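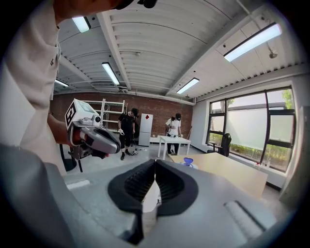

The Packet on the Table

Carola Baumgart has wiped down tables for most of her working life, first in a school canteen and later in a café with 40 seats. She still wipes one every evening, the wooden one in her own kitchen, and she has firm views on how it ought to be done.

Her first rule is to clear the top completely. Moving a cup from one side to the other and wiping in between leaves a ring where the cup stood, and it takes longer. Crumbs come next, brushed into the hand with a dry cloth. Only then does she reach for a wet wipe, one at a time, working from the far edge towards her in straight strokes that follow the grain.

Wipes were a late addition. Baumgart used a cloth and a bowl of water until December, when a neighbour left a packet behind after a birthday lunch. She keeps one near the table now, but she hasn't thrown the bowl away. Dried jam needs warm water, she says, and a wipe will only push it about.
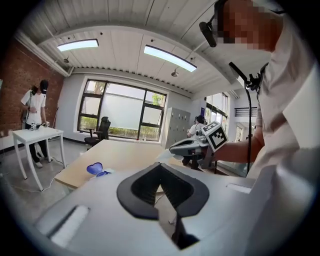
A light wooden table, with a smaller white one beyond it, near the brick wall.

Pale wood shows most things. Tea and beetroot are the worst, and ink can stay for good if it gets into an unsealed top. Ama Mensah repairs and refinishes furniture at Kasten, a workshop of 5 people, and many of the tables that come to her have been cleaned too often with something too strong.

"People see a mark and scrub at it," she says. "Then they have a dull patch the size of a plate, and they bring me that instead."

Her advice is to read the packet. Wipes sold for bathrooms may contain bleach, and some kitchen ones contain alcohol, which can soften certain finishes. A plain wipe is usually safe on a sealed surface if the table is dried straight afterwards. On oiled or waxed wood she would use a barely damp cloth. Either way, try it underneath first.

Then there is the packet itself.

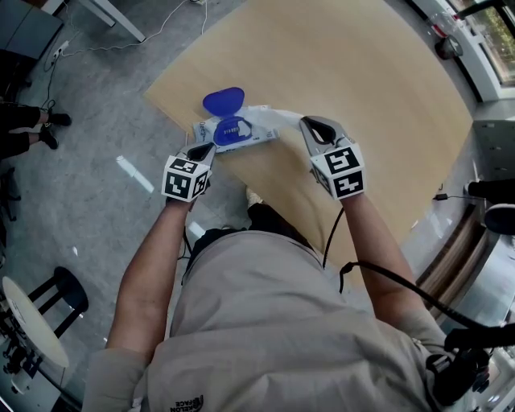
A sticky flap works well for the first week and badly after that, once it has picked up crumbs and fluff. A hard lid costs a little more and closes properly for as long as the wipes last. Baumgart will only buy the kind with a lid. She holds the packet down with one hand and pulls the wipe out low and slowly with the other, so that the next one doesn't follow it.

If the top few have dried out, she turns the packet over and leaves it face down overnight with the lid shut. Dry ones go under the sink and get used on shoes.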